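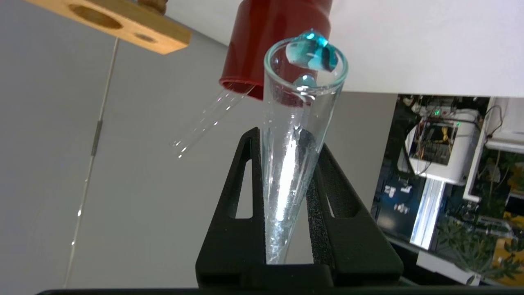 Hardness of Tap and Well Water in Four Neighborhoods
Chemistry project report, second semester

Why we picked this topic

Our group wanted a project that used titration and that had something to do with where we live. Two of us live in houses where the kettle gets a white crust inside it every few weeks. The other two had never seen this and thought it was dirt. It is mostly calcium carbonate, which comes out of hard water when the water is heated. We decided to measure how hard the water is in different parts of town and see if it matched what people notice at home.

Hard water is water with a lot of dissolved calcium and magnesium in it. It gets these from rock, mainly limestone, as it moves underground. It is safe to drink. It does make soap work badly, and it leaves scale in pipes, water heaters and coffee makers.

Where the water came from

We collected from four neighborhoods. Trandex is the old mill district and is on city water. Pumevon is the newer development on the hill, also on city water but from a different storage tank. Nasution is out past the county road and almost every house has its own well. Zedetti is half and half, so we took only well samples there to keep things simple.

We had 32 samples in total, eight from each neighborhood. Each one was taken from the kitchen cold tap after the water had run for two minutes. We asked every household if they had a water softener and did not use the sample if they did. This turned out to be a bigger problem than we planned for in Nasution, where we had to go back twice to find enough houses without one.

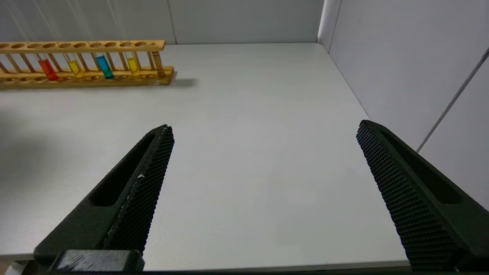

This page was last changed on 13 May 2018.

Method

We used EDTA titration, which is the normal way to measure total hardness in a school lab. EDTA grabs calcium and magnesium ions one to one. An indicator called Eriochrome Black T is wine red while those ions are free to bind with it, and it changes to blue when the EDTA has taken them all.

For each sample we measured 50 mL of water with a pipette, added 2 mL of pH 10 buffer and a few drops of indicator, and titrated with 0.01 M EDTA until the last bit of red was gone. The end point is slow. If you add the EDTA too fast you go right past it, so near the end we went one drop at a time and waited between drops.

Every sample was titrated three times and we used the average. If one of the three was more than 0.3 mL away from the others we did it over. We also ran a blank with distilled water.

Hardness is reported as milligrams of calcium carbonate per liter. With our volumes, each milliliter of EDTA equals 20 mg/L.

Results

Trandex had the softest water, with an average of 84 mg/L. Pumevon was a little higher at 96 mg/L. The eight samples within each of these neighborhoods were close together, which makes sense for city water.

The wells were very different. Nasution averaged 262 mg/L and Zedetti averaged 218 mg/L. The spread was also much wider. In Zedetti the lowest well was 140 mg/L and the highest was 310 mg/L, and those two houses are on the same street.

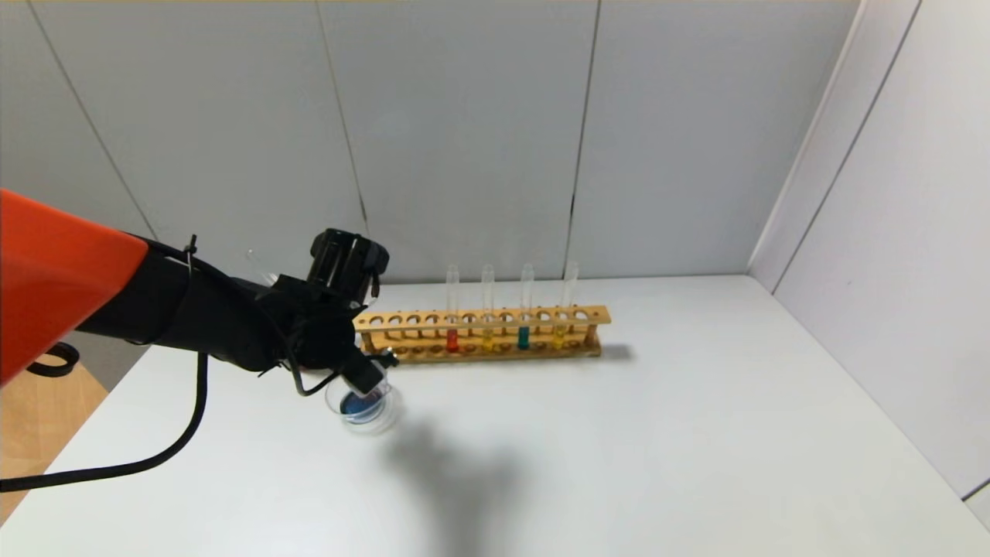
We think depth explains at least part of this. The owner of the house with the low reading told us that well is only 40 feet deep, and the other one goes down much farther. A shallow well gets more recent rainwater, which has had less time in contact with rock. We could not check this properly, as most owners did not know how deep their wells were.

We also gave each household a short survey. In Nasution, most people said they clean scale out of the kettle or coffee maker at least once a month. In Trandex most said they never do. One family in Pumevon said their water was "terrible and hard," but their sample was 92 mg/L — almost the same as the rest of the hill. They may have been noticing the chlorine. 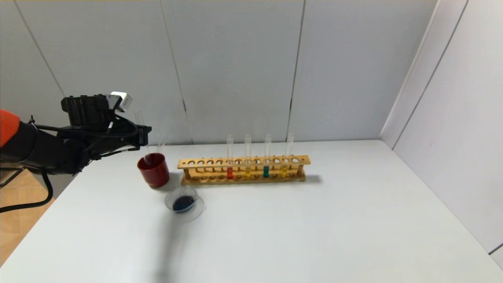

Does boiling the water make it softer?
It removes part of the hardness. Boiling turns calcium bicarbonate into solid calcium carbonate, which settles out as scale, but calcium and magnesium sulfates stay dissolved. We boiled one Nasution sample for ten minutes, let it cool, filtered it, and made it back up to the starting volume with distilled water. It went from 270 to 158 mg/L.

Problems and sources of error

The end point color was the biggest one. Two people did the titrations and they did not always agree on when the purple was really blue. Halfway through we started keeping a finished flask next to the one being titrated to compare, and the repeats got closer after that. We should have done this from the first day.

Our buffer ran out and the second bottle was made fresh. We retested two old samples with it and got the same numbers within 4 mg/L.

All of the samples were collected in spring, after a lot of rain. Well water could be harder in a dry month. We would like to repeat the Zedetti wells in July if we can still get into the lab, and ask the county for the well depth records before we go.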